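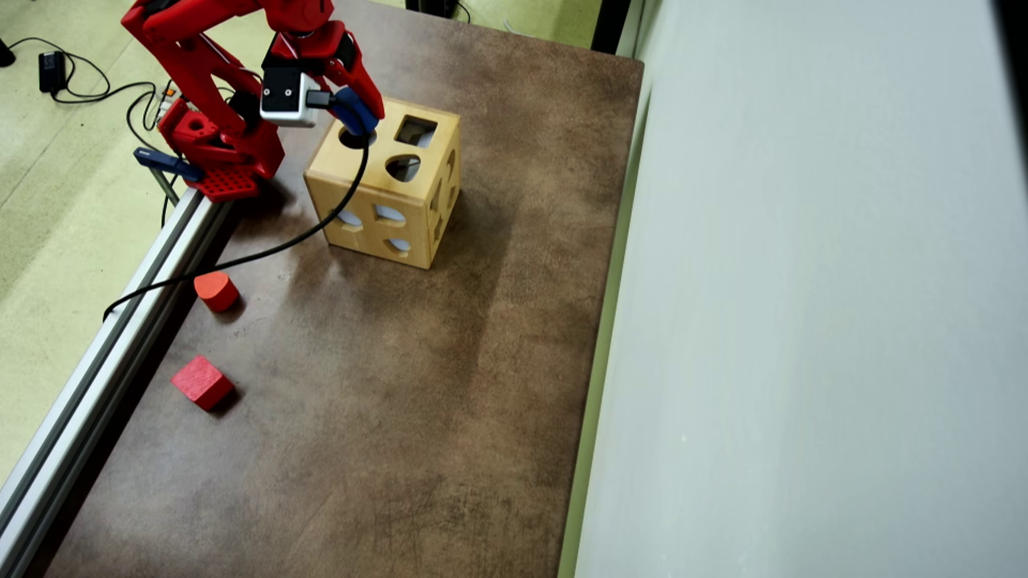 Shape-sorter cube

A shape-sorter cube is a hollow box-shaped toy with openings cut into one or more of its faces. It is supplied with a set of loose blocks, each of which passes through the opening that matches its cross-section. The type belongs to the wider group of sorting toys, together with posting boxes, sorting drums and form boards.

Contents
Construction
Openings
Blocks
Use
Variants
Care
See also

Construction

Wooden cubes are assembled from flat panels glued along the edges. The edges and corners are rounded before finishing. Many are left in a pale natural wood color with a clear coating or no coating at all, and the color is reserved for the blocks. Blocks are removed through a sliding or hinged panel, or by turning the cube over until they fall out. Cubes without a panel have at least one opening wide enough for a hand.

Openings

The simplest cubes have openings on the top face only, commonly a circle, a square and an arch. More elaborate ones carry openings on the sides as well, and a side face may hold more of them than the top. A set of 12 blocks is common among larger cubes, and sets of 16 are also sold.

Each opening is cut slightly larger than its block. This difference is called the clearance. A small clearance makes the block bind when it is presented at an angle, while a large one lets blocks of similar outline pass through the wrong opening. The circle and the square are the usual problem pair - a cylinder whose diameter is no greater than the side of the square will pass through both.

Blocks

Blocks are prisms, with the same outline along their full length. Common forms are the cylinder, the cube, the triangular prism and the half-round or arch-profiled block. They may be painted in a single color or in one color per shape. Where two different shapes share a color, as with a red cube and a red half-round, color gives no help in choosing between them.

The number of ways a block can be turned and still fit depends on its outline. A cylinder presented end-on fits at any rotation. A square outline fits at four rotations, an equilateral triangle at three, and a half-round at one, or at two if the block is also turned end for end.

Use

The cube is placed on a floor or low table with the chosen face upward. The block is held over the opening, turned until the outlines agree, and released or pushed through. Side openings are harder, as the block must be held level until it has cleared the panel.

Wilma Coppens, in her handbook of wooden toys, recommends starting with the circle alone and covering the other openings with card. She adds the square next and leaves the arch until last.

Variants

The Linham pattern has a removable lid and no side openings. The Jernonthorpe pattern has openings on every face except the base - its lid is held by two wooden pegs.

Care

Wooden cubes are wiped with a damp cloth and dried in air. Soaking swells the panels and reduces the clearance. Tight blocks can be eased with fine sandpaper.

See also

Form board
Posting box
Stacking rings

Last edited 23 Apr 2026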